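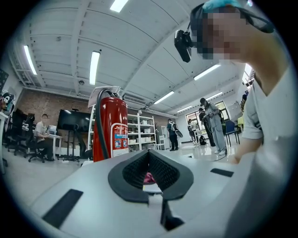

Towels are harder than they look

The Sirko group spent most of October teaching a learning system to pick things up, a skill the rest of us acquired before we could talk and have been smug about ever since. The method is simple enough: people do the job by hand with a gripper, over and over, and the recordings become the lessons. The tally for the month stands at 1,737 recordings, of which 597 are cloth.

Cloth is the sore spot. A box has the decency to stay the same shape between tries. A towel does not, and Sun-ja Sung now asks everyone to crumple it differently before each take. "People think they're being random," she says. "They have one crumple."

She has also thrown out 52 takes for being too tidy – the system needs to see fumbles and second tries, and we are apparently well staffed for those.
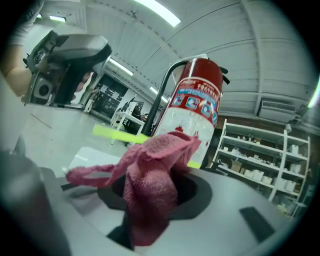 Pink microfiber towel, crumpled, with gripper.

Sign-up for the next round is on the Kuven board. Sessions run 40 minutes.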